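Keeping the snack arm happy

So this page is mostly me poking around our little shelf-stocking cell, which Finn Haberkorn and I have been looking after since February. It had 2,197 picks on the counter when I took over and it's at 3,955 now, so yeah, it gets used!

My routine is pretty simple. Every 600 picks I stop the arm, snug up the finger screws (one of them kept backing out on me, and I finally gave in and used threadlocker), wipe the wrist camera lens, then run the open-and-close test four times. Finn likes to redo the table calibration after that. I usually let him, he's faster at it than I am.

More pictures coming once the new Kohlhase cable gets here.
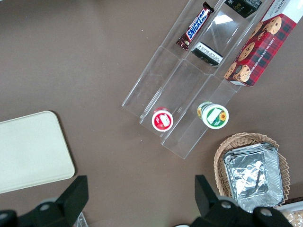

Wrist camera view, fingers wide apart over the table, with the Snickers and the two little cups in the clear organizer.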